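Robotic disassembly at Galla

Robotic disassembly at Galla is the use of robot arms to take apart retired office computers at the Galla refurbishing works, a site run by the equipment reuse firm Jendmont. It began with one bench, named Tilahun by the staff, and has since grown to 3 benches working alongside a workforce of 45 people. The works is often mentioned in discussions of small-scale automation, partly for its size and partly for the patient way in which the change was brought in.

Background

Jendmont takes in desktop computers and workstations that offices have finished with, and sorts them into those that can be sold again and those better used for parts. For many years every case was opened and emptied by hand. It was steady, fiddly work, and people who did it for a long time tended to complain of sore thumbs and stiff wrists, particularly from the plastic latches and carriers that hold drives in place. In its last year before the change the works handled 3578 machines, and the drive bays were the part of the job that people were happiest to hand over.

The work at the bench 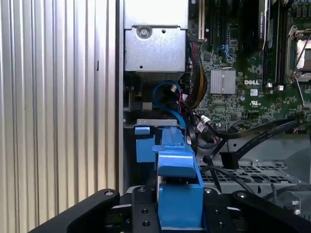 A case comes to the bench already opened, and the person in charge of it checks for bent metal or anything that has come adrift before letting the arm start. Cables are the chief difficulty. A stiff plastic part stays more or less where it is expected to be, but a ribbon cable or a bundle of power wires lies a little differently in every machine, and the arm has to reach past it without dragging on a connector. Operators soon learn which layouts are likely to cause trouble, and will often tuck a wire aside before the arm moves in - a small courtesy, as one of them puts it, between colleagues.

The software that plans the movements, called Findel, keeps a separate set of notes for each model of case. These were written largely by the dismantlers themselves, who knew far better than the engineers how hard a latch could be pulled before it snapped.

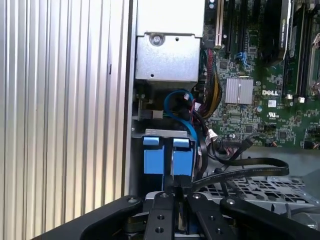
The gripper inside a Dell workstation, with two light blue drive carrier tabs by its fingers.

Effects on staff

Nobody was dismissed when the benches arrived, though the jobs did change a good deal. Lihua Duan, a former dismantler, became the first bench lead and drew up the training course, which new operators still follow. Much of the day now goes on checking, sorting and deciding what is worth keeping, and there is rather less lifting and tugging than there used to be. In the first year 878 machines passed through Tilahun, with the rest still done by hand.

Not everyone took to it straight away. Yayra Arthur, who spoke for the staff during the talks with management, argued that watching a machine for hours could be as tiring as doing the work, only in a different way. Her point was accepted, and operators now swap between the robot benches and the hand benches at midday. She also asked that bench leads be paid at a higher grade, and this was agreed the following May.

Some older hands still prefer to empty a case themselves, and are quite free to do so. Badly damaged machines go to them in any case, as do unusual models for which Findel has no notes.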